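Folding kit at Firia

Riku Minami has run the kit room at Firia, the sportswear laundry in Temthorpe, for long enough to remember doing it all by hand. "A busy Saturday is 313 pieces," Riku tells me over a very welcome tea, "and my wrists knew every one!" 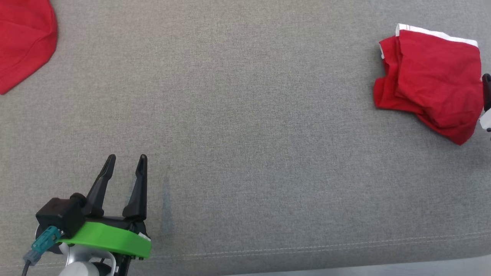 Shorts are the awkward ones. Riku is fond of the folding arms but quite frank about them. "A red pair with a white waistband, all bunched up like that, I'd do without looking. The arms have to think." 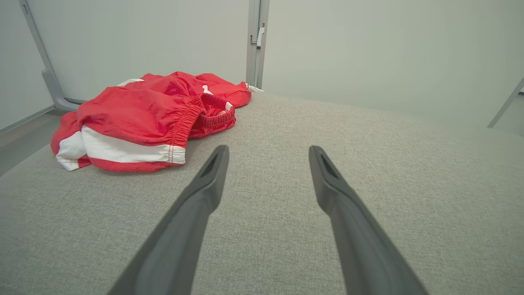 Red shorts with white trim, still to be folded.

So what has changed for the people? Mostly the afternoons, it seems, which now go on mending and on ringing the clubs.
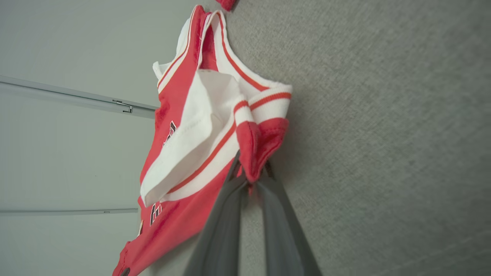 Who does what now

"I check, I sort, I put right," says Riku. Moges, on the next bench, has learnt to set the arms up too, and rather enjoys it.

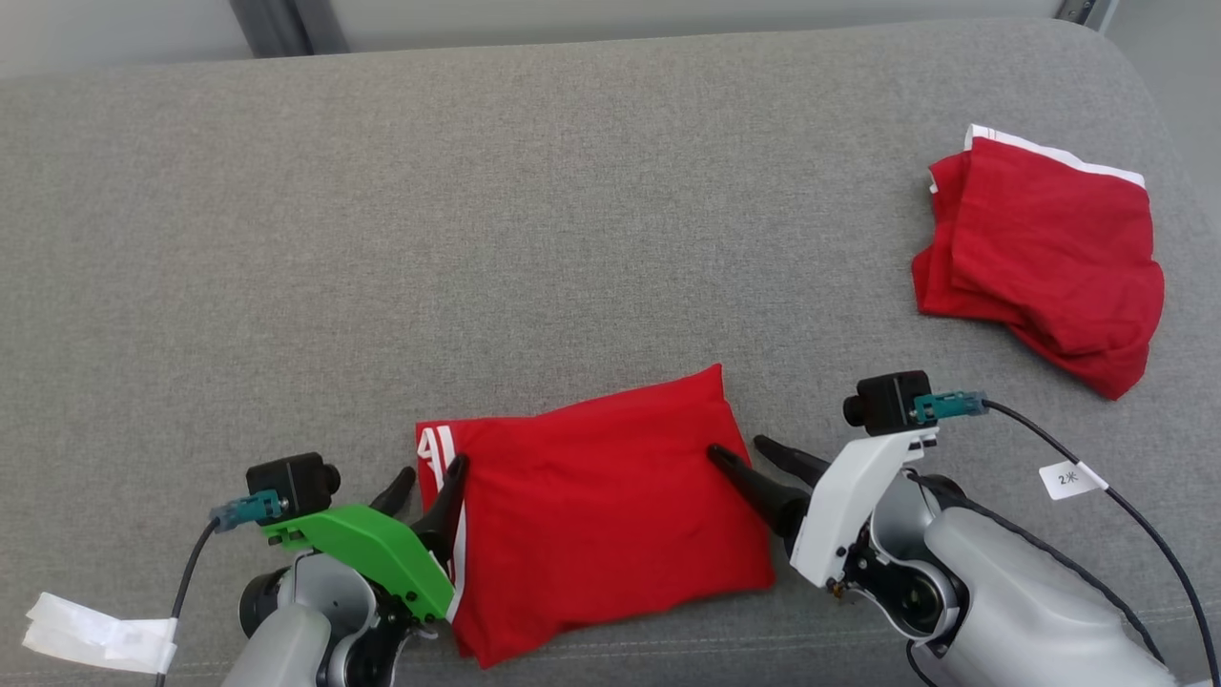

One pair folded, with another red garment further back.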